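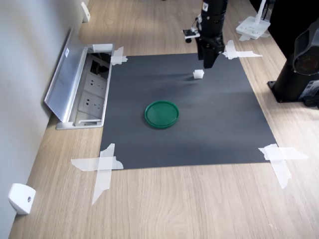 Hi all,

I've been meaning to write up the subgoal relabelling result since Melaniia asked for it, and I'm glad I waited, as the newer runs are so much nicer than the ones I showed in October! The task is the one most of you know by now: pick up the small white block and set it down in the round green lid, with the dark mat taped to the table so that the workspace stays put. The lid has a raised rim, and that rim matters far more than I gave it credit for when we started. A block let go a little too far out ends up leaning on it, and the old policy had no idea what to do next.

Melaniia Bondarchuk wrote:

> Lenni, can you say a bit more about what changed between the two versions? From the slides I understood that the demonstrations are the same and only the labels differ, but then Forough said you had also shortened the action chunks. If both changed, I don't see how we can credit the labels. Also, is the held-out set still the one with the lid near the edge of the mat? I'd like to try this on the Skemley drawers and don't want to start from the wrong recipe.
>
> Melaniia

Fair questions, all of them. Forough is right that the chunks got shorter, from 26 steps to 24, but that was in a side branch and it didn't make it into the numbers below. Both policies here use 24. Same demonstrations, same network, same seed, same learning rate schedule. The labels are the only thing that moved.

What we do is quite simple. In the old version every step of a demonstration was tagged with the final state as its goal. In the new one, we go back over each demonstration and look for moments where the gripper opens or closes, or where the arm slows right down, and we treat those as subgoals. Each step is then tagged with the next subgoal along. No hand marking at all – Fotis wrote the script over a weekend and it runs on the whole set while you make a cup of tea.

Results on the held-out placements, 25 trials for each policy:

| Labels | Trials | Block ends flat in the lid |
|---|---|---|
| Final goal only | 25 | 2 |
| Subgoals | 25 | 24 |

I was so surprised by the gap that I asked Athina to run the second row again without telling her which checkpoint it was, and she got the same score. (Thank you, Athina, I know that was a dull afternoon.)

Before anyone gets carried away, the held-out set is hard on the old policy. Yes, Melaniia, it's still the one with the lid near the edge, and none of the demonstrations go there. When the lid is near the middle the two policies are much closer, and I wouldn't claim a big win. What I find exciting is the behaviour after a poor grasp. The subgoal policy backs off, opens, lines up and tries again, while the old one carries on to the lid with nothing in its fingers.

The one failure in the second row was a block that landed on the rim and stayed there. We have no demonstrations of fixing that, so I'd like to collect a few.

For the drawers I'd start with the slow-down threshold set fairly loose. Drawer pulls have lots of little pauses in them and you'll get far too many subgoals otherwise, Fotis saw this straight away on the Fledeo recordings. The script is in the Grolau repository under "relabel", and the settings I used are in the file next to it. If you get odd splits, send me one recording and I'll have a look.

Has anyone tried something similar with two objects? I'd love to compare notes.

Cheers,
Lenni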